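3. バンドを替える前にやっておくこと

ここからが本題の、Henddenのバンド交換です。私は最初の一本でさんざん手間取ったので、同じところでつまずかないように細かめに書いておきますね。

(1)本体の電源を切ります。画面が消えても、念のため少し待ってから次へ。私はここを飛ばして、交換中に緊急連絡の画面を出してしまいました(Valquíriaさん、あのときは夜中に失礼しました!)。

(2)本体を裏返して、やわらかい布の上に置きます。タオルだとループに金具が引っかかるので、メガネ拭きくらいの薄手がおすすめです。

(3)裏側の小さなレバーを内側へ寄せながら、バンドをそっと持ち上げます。固いときは力を足さずに、いったん戻してやり直し。

注意:レバーを金属のピンセットでこじらないでください。傷がつくと戻らなくなります。 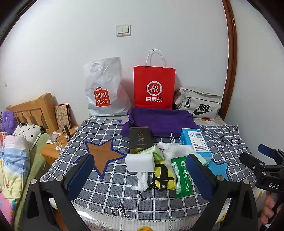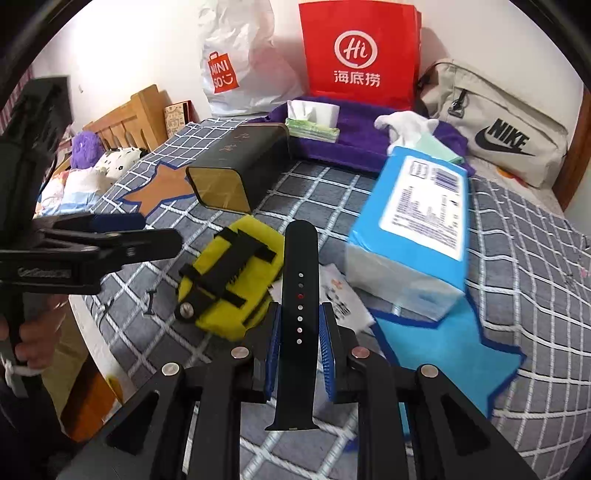
(4)新しいバンドは、穴のあるほうを本体の6時側につけます。逆でも入ってしまうので、ここは要確認です。私は逆のまま9月いっぱい過ごして、なんだか留めにくいなあとずっと思っていました。

(5)カチッと音がしたら、軽く引っぱって抜けないか確かめます。左右とも必ずやってください。

メモ:Hinderの互換バンドを使う場合、型番の末尾が69のものは金具の幅が違うのではまりません。私は値段につられて1099円で買ってしまい、今も引き出しの中です……。Fontesのほうは少し高めですが、今のところ問題なく使えています。

4. 長さの合わせ方

手首に巻いて、バンドと肌のあいだに指が一本入るくらいがちょうどいいです。運動するときは穴ひとつぶんきつめに、寝るときはひとつゆるめにしています。心拍がうまく測れないという質問をTirnvilleの掲示板でよく見かけますが、私の場合はゆるすぎが原因でした。きつくしすぎると今度はかゆくなるので、様子を見ながらどうぞ。

5. ふだんのお手入れ

(1)汗をかいた日は、外して水でさっと流します。石けんを使ったらしっかりすすいでください。

(2)水気をふいて、日陰で2時間ほど乾かします。ドライヤーは厳禁!

(3)乾いたら本体に戻し、充電が100%になるまで台に置いておきます。私は夕食前に外して、お風呂のあとにまたつけています。

注意:バンドの内側にひびを見つけたら、浅くても使うのをやめて新しいものに替えてください。

電源を入れ直しても画面がつかないときは、6章の「困ったとき」に進んでください。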